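Matoseo Users Board > Hardware > Grippers and end effectors
Thread: Finger stays closed after stop is released (two-arm cell)

k_katsaros
Posted 09:14
Looking for views on a fault on our two-arm bench. Fingers are the Idska tapered type on both sides, controller is Michailidis, firmware as delivered in March. The job is handling soft lumpy parts on a white table, one arm holding, the other fetching.

The fault: protective stop is triggered with a finger loaded against the part. Stop is acknowledged, arm brakes release normally, but the finger does not open on the next command. The controller reports position reached. The finger has not moved. Cycling power to the gripper clears it. Cycling power to the controller alone does not.

Seen 9 times in 1000 cycles. Never seen with the fingers unloaded.

Second hand is the one pressing on the yellow-orange part, coming in from the right:

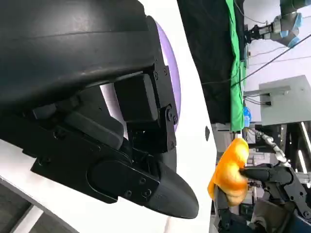 Page 1 of 8

I have the current traces if anyone wants them. Flat after the command, no spike. To me that says the drive never tries.

vtsoukalas
Posted 09:41
Flat current after an open command means the drive is still disabled. Your stop is dropping the enable line and nothing is raising it again. Check whether the gripper shares its enable with the arm or has its own. On the Idska it has its own, and the arm reset does not touch it.

k_katsaros
Posted 09:58
It has its own. It is wired through the same relay. If it were just the enable I would expect the fault every time, loaded or not.

vtsoukalas
Posted 10:06
Unless the unloaded case never trips the drive in the first place. Undervoltage on the stop is worse under load. Measure it at the gripper connector and not at the cabinet.

Magdalini K
Posted 10:32
I disagree with the electrical theory. We had the same symptom on a Kutex hand and spent a fortnight on the wiring. It was mechanical. The finger linkage goes over centre when it is pushed sideways under load, and the drive then sees a stall it has been told to ignore. Is your part being pressed square on, or at an angle?

k_katsaros
Posted 10:50
At an angle. The finger comes down diagonally on the bench arm, and the part is soft, so it gives and the tip slides a little further than commanded. This is the bench arm with the tip by the part:
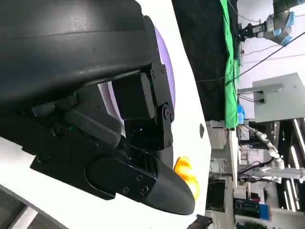 Fotini Kouris: Before anyone goes further on the cause, what is the procedure for getting the part out when it sticks? If the answer is that a person puts a hand in and pulls, then the report of position reached is the real problem. The software thinks the finger is open. The next command may be a close.

k_katsaros
Posted 11:17
Procedure at present is gripper power off, then remove the part by hand. It is written down. I accept that on two of the nine the operator reached in first. No injury. Grip force was limited to 50 per cent both times.

F. Kouris
Posted 11:25
A force limit is set in the same software that is giving you the wrong position. I would not count it as protection. Put a lockable isolator on the gripper supply and make the cell refuse to run until it has been cycled after any stop.

vtsoukalas
Posted 11:33
That will hide the fault. He needs it to happen in order to find it.

F. Kouris
Posted 11:36
He can find it with the guard shut.

Magdalini K
Posted 12:02
Agreed with Fotini on the isolator. On the cause, there is a simple test. Next time it sticks, leave gripper power on, isolate the arms, keep everyone out and read the drive status word. If the enable bit is low, Vangelis is right. If it is high and the current is flat, look at the stall setting and the linkage.

k_katsaros
Posted 15:48
Ran it after lunch with a script triggering the stop at full contact, guard shut. One sticking event so far. Enable bit high. Stall flag set, and not cleared by the reset.

vtsoukalas
Posted 15:55
One event is thin. Did you get the voltage at the connector?

k_katsaros
Posted 16:03
No. The meter lead would not reach past the cable chain. Will make up a longer one.

socorro.alvarado
Posted 16:20
The stall flag is latched on that firmware. It only clears on loss of gripper supply, which matches what you see. There is a separate clear-fault command, but the Michailidis driver does not send it as part of reset. You would have to call it yourself after the stop is acknowledged. It does not explain why position reached comes back. I think the driver returns the target value when the drive is faulted, and I have raised that as a separate bug.

k_katsaros
Posted 16:34
Thanks. Isolator is on order. The cell is staying off for manual work until it is fitted. Will add the clear-fault call tomorrow with the guard shut and post the voltage trace with it.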